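Weighing slabbed and raw silver at home

4 min read

I finished re-cataloging the silver rounds in January. The old spreadsheet had 787 rows and no weight column, so every raw piece went back across the scale. Slabbed coins were left alone, as the holder weight varies too much between grading services to subtract a fixed figure.

Most of the raw pieces are Illden restrikes, bought in mixed lots. The nominal weight is one troy ounce, 31.103 grams. I logged each piece to two decimals and checked the zero after every tube. A scale that drifts by 0.02 grams over an evening will make a good coin look light.

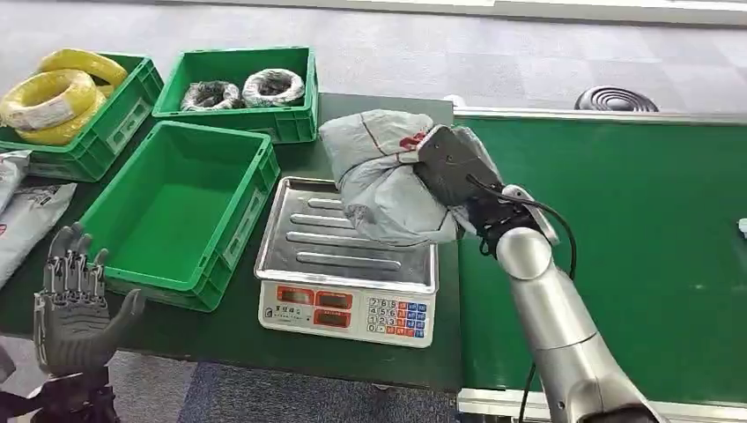
Edges were the next problem. The Gekov series has a reeded edge on the early issues and a plain edge on the later ones, and the dealer lists I have mix them up. Diameter is the same for both. Thickness differs slightly, so I now record it with calipers at 3 points and keep the lowest reading.

Storage is unchanged: Voß capsules for the high relief pieces, tubes for the rest. High relief coins need the deeper capsule. The standard one closes on them but touches the highest point of the design, and that leaves a rub mark.

The Clernine set is still open. I have 2 of the pieces without certificates, and the stated mintage of 1,748 doesn't match the numbering on the certificates I do have. I've left that field blank for now.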